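**Gripper closes fine, then planner says start state in collision**

**mottram_m**
sim only for now. pick on the middle block of three, joint-space planner, blocks standing on the flat plate. Approach plans OK every time.
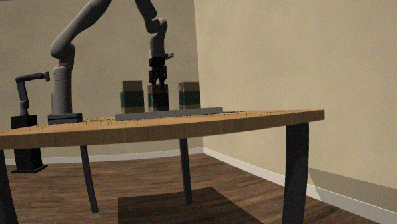 Then I close the fingers, ask for the lift and get "start state invalid" on 12 of 30 runs. Same seed, same grasp pose. Log says finger link vs block_2. Well yeah, thats the idea of a grasp?? Do I just turn off checking for the gripper?

**mei_w**
no don't turn it off for the whole gripper, you'll drag it through the neighbors. Attach block_2 to the tool link when the fingers stop, and list both fingers as touch links. Two lines.

**mottram_m**
already attaching. touch links has the left finger only, hmm. will try

**szalai_sz**
Bet it's padding. What's yours set to? Default in our Gwilliam config was silly big, the block was "touching" the plate before anything moved. Attached object also gets checked against the plate, so you need to allow that pair for the first bit of the lift.

**mei_w**
disagree, if it was padding it'd fail all 30

**szalai_sz**
Not if the block settles a hair differently each run. Physics step isn't deterministic just because your planner seed is.

**mottram_m**
ok both fingers in touch links: down to 4 fails. The rest say block_2 vs plate. So szalai gets half

**olah_margit**
Before you allow the plate pair, do the lift as a straight cartesian move up, 30 mm, then hand over to the planner. Otherwise it can swing sideways into the right hand block with the pair still allowed. Ask me how I know.

**mei_w**
+1 and put the pair back to checked after!!

**mottram_m**
straight lift + pair allowed + reset. Left it going over lunch, 1,000 runs, zero invalid starts. one timeout, different problem, new thread Monday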